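Fio sobre geladeira nova, para quem está mobiliando a primeira casa e vai passar pela mesma novela. Domingo, 16 de janeiro de 2022, e eu passei a tarde no showroom da Dundell olhando prateleira por prateleira.

Contexto: a minha geladeira antiga, uma Addo que veio com o apartamento, parou de gelar antes do Natal. Estou desde então com uma caixa térmica e gelo do mercado. Não recomendo.

Minhas exigências eram poucas. Branca, alta, uma porta só, gaveta de legumes que aguente peso. O vão da minha cozinha tem 174 cm de altura até o armário de cima, então metade dos modelos do site já caiu fora.

Medi o vão em três pontos, porque o piso lá de casa tem desnível. Meçam também. Vale a medida menor.

Primeira coisa que fiz na loja foi abrir a porta toda e olhar por dentro com calma.
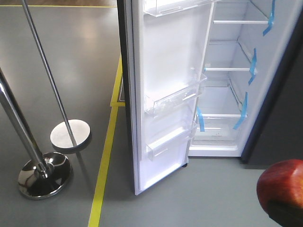 Porta aberta, interior ainda com as fitas azuis de transporte.

Essas fitas seguram as peças durante o frete. Quando a sua chegar, tire todas antes de ligar e confira se não ficou pedaço escondido perto dos trilhos. Na da minha irmã ficou um atrás da gaveta por meses.

Se sobrar cola, pano com água morna e detergente neutro resolve. Nada de palha de aço.

Gostei dos compartimentos transparentes da porta. Dá para ver o que está acabando sem tirar nada do lugar. O de baixo é raso na frente, então garrafa alta eu não colocaria ali sem testar.

A gaveta também é transparente e fica na base. Para mim isso pesa bastante, porque legume em gaveta opaca eu esqueço até virar sopa involuntária.

Agora a parte da loja em si. Fui na unidade do bairro Nukden, a que tem móveis e eletrodomésticos no mesmo salão. As áreas são marcadas no chão com fita amarela e o piso muda de uma para outra.
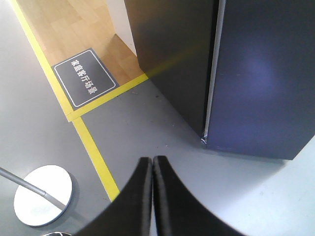

Trecho de piso de madeira clara, com a fita amarela em volta e a placa no canto.

Aproveitei para olhar esse piso. Madeira clara é bonita, mas a minha cozinha é pequena e molha muito, então continuo no vinílico cinza. Quem tem cozinha aberta para a sala talvez pense diferente.

Dica para quem vai comprar piso e geladeira na mesma época: piso primeiro. A geladeira pesa e arrastar em cima de tábua nova deixa marca. Peçam para o entregador levantar ou usem um tapete velho por baixo.

E lembrem que o piso novo come altura do vão. Se a folga em cima já é pouca, façam a conta antes.

Também fiquei um tempo na parte das mesas de jantar, que nem estava na lista.

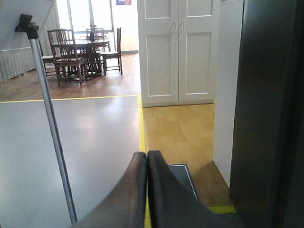
Minha dúvida é entre mesa redonda e retangular. Com pé central as cadeiras entram melhor e ninguém fica com o joelho batendo na perna da mesa. Com quatro cadeiras de encosto alto, porém, o conjunto ocupa bem mais espaço do que parece no catálogo.

Levem as medidas da sala e somem o espaço da cadeira puxada. Aqui em casa uma mesa de 140 cm passaria, mas bloquearia a varanda. Vou deixar para depois.

Madeira escura com assento claro eu acho bonito, mas assento claro em casa com criança é decisão para se tomar com calma – já tive um e o molho de tomate ganhou.

Voltando à geladeira. O frete é em até 33 dias, segundo o vendedor. Achei muito. A Zodance entrega mais rápido, só que cobra pela subida de escada, e eu moro no 2º andar sem elevador.

Outra coisa que pouca gente confere é o lado para onde a porta abre. Na minha cozinha, se abrir para o lado errado, a porta encosta na parede e a gaveta não sai inteira. Perguntem se dá para inverter e se isso mexe na garantia.

Já que falei tanto da gaveta, um pouco sobre fruta, porque sempre perguntam. Maçã aqui em casa vai para a geladeira, separada das folhas. Ela solta etileno e a alface estraga mais cedo do lado dela.

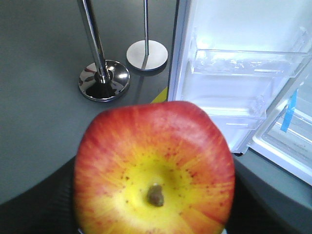 Maçã vermelha e amarela, vista de cima.

Eu guardo sem lavar, em saco aberto, e lavo só na hora de comer. Banana e tomate ficam na bancada. Batata e cebola no armário, longe uma da outra.

Ainda não fechei a compra. Vou medir o vão de novo amanhã com trena de verdade (hoje usei fita de costura) e comparar o preço da Dundell com o da Zodance já com frete.

Se alguém tiver geladeira de uma porta há mais de um ano, me conta se os trilhos das prateleiras aguentam panela cheia. É a única dúvida que sobrou, fora a entrega. Quero estar com isso instalado até o começo de fevereiro.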